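Elirus mattress topper, double. Review after one winter

2025-04-30

Bought in December, 121 quid from the shop in Rotilcombe, delivery extra. Old mattress had a dip on my side and I wasn't paying 400 for a new one. Quick notes as I'm meant to be out the door.

Comes rolled up tight in a bag. Smells. Two nights in the spare room with the window open and it was fine, a faint whiff if you put your nose on it. Corners took longer to fluff up than the leaflet says. 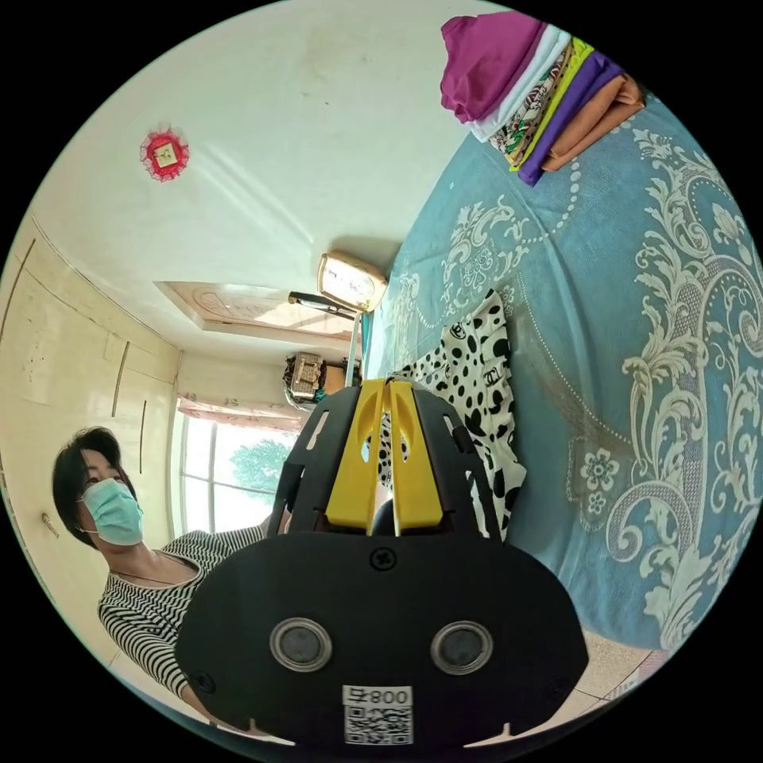
Comfort is good. Very good for the money. Hips don't ache in the mornings, dip is still there but I only notice it if I roll right to the edge. It does make the bed taller, so check your covers. A light blue bedspread like the one on the right used to hang nice and low on ours and now stops short, you see the base. Fitted sheets same story, had to get the deep ones.

Straps are the weak bit. 4 of them, elastic, one pinged off in the first month. Emailed and got a reply from an Efraín Correa who sent a new set, no fuss. Teh new ones are the same elastic though so we'll see. 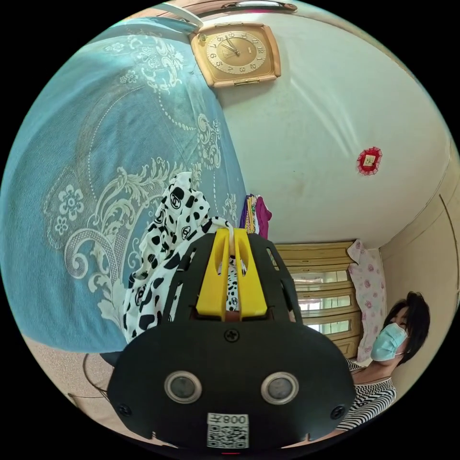
Washing. You can't, only the cover comes off and the zip is fiddly. Cover is plain white and shows everything, tea especially. Why not patterned fabric, like the bit showing through the gap there, would hide a lot more. Mine has been through the machine loads of times and hasnt shrunk.

Tried the Resport one at my sister's, softer, too hot for me. That was 268 for the same size.

Would buy again. One star off for the straps.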